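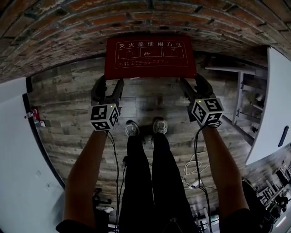 Extinguisher instruction sign at the brick arch, item 3.

Gesix shared workshop — building users' meeting
April 22, 2025, upstairs room

Present: Heloísa Siqueira (chair), Domingo Ojeda, Hipólito Retamal, Zhuoran Xue, Domingo Salinas (notes)
Apologies: Espinoza, will read these after

1. Last minutes
Agreed. One correction, the December invoice was from Zilero not Mallska. DS to fix.

2. Floor
Grey planks by the arch. HR wants them mopped less wet, says the ends will lift otherwise. DO not convinced. Leave as is till summer, look again then. No trolleys dragged across please, lift them.

3. Fire sign
Dark red one, three picture panels, small print underneath. Heading is in Chinese, 灭火器使用方法 — ZX read it out, "how to use a fire extinguisher". Pictures are fine for most people but HS wants English wording next to it for the evening group. Question of whether to replace or add. Long discussion. Agreed to keep it and put a second sheet beside it, same height.
ZX to translate the small print, all of it, incl. the warning bit by the triangle.
DO asked can we drill the brick. HS: no, not the arch, mortar only and ask first.
HR to get a price from Mallska for two printed copies.

4. Extinguishers
Servicing quote in from Zilero, 448 for the whole building. Accepted, all in favour. HS to book, morning if poss. Someone needs to be in to unlock the back store — DO offered.

5. Brickwork
Arch looking worn. HR thinks a brush down and some repointing would do, no need for a full job. Quote from last year was 1,076 and that included scafolding. Defer. HR to ask for a new figure without it.

6. Money
Not discussed, papers not ready. Carry over.

7. AOB
Kettle again. Please dont leave it full overnight.
Key to the side door, DO has both copies, one to go back on the hook.
ZX away for the next meeting, will send the translation before then.

Closed 5 past. Next date to be sent round by HS.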